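Chapter 5
Switches, Buttons and the Layout of Controls

5.1 Introduction

A control is any part of a machine through which a person tells it what to do. Its layout affects how quickly it can be found, how often it is used by mistake, and how much training a new operator needs. This chapter deals with simple hand controls: push buttons, toggle switches, sliders and knobs. Foot controls are left to Chapter 10.

Two properties are treated first. Travel is the distance a control moves between its rest position and the point at which it acts. Resistance is the force that opposes this movement. A button with short travel and low resistance is quick to use but easily knocked. A toggle switch is slower, and its position can be read at a glance — a clear gain where the state of a circuit must be checked often.

Spacing is the next concern. Controls set close together save panel area and shorten hand movements, but the risk of striking the wrong one rises, most of all when gloves are worn. The Curnach panel, used in the worked problems at the end of this chapter, places its stop button 100 mm from the nearest other control.

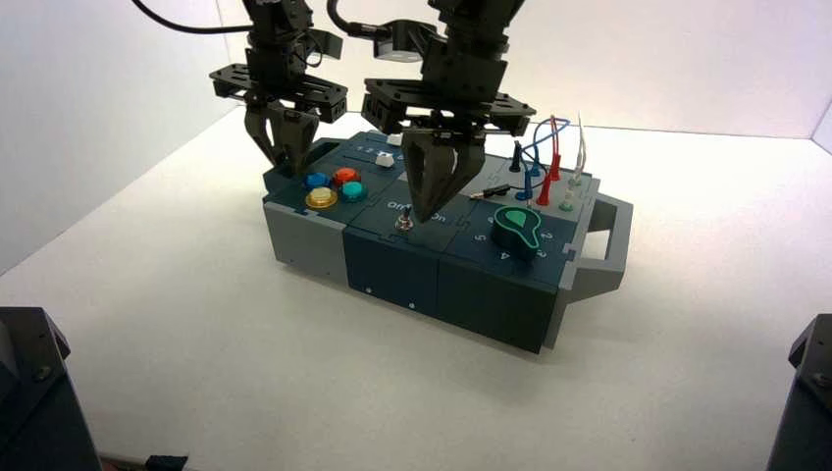
Colour coding should support position and shape, and should not replace them. Some operators cannot tell certain colours apart, and lamps in the room may alter how a painted surface looks. Section 5.2 sets out the usual coding methods and compares the Langat and Ukach layouts, which give the same functions to different types of control.

Readers should be familiar with the circuit symbols in Chapter 2 before going further.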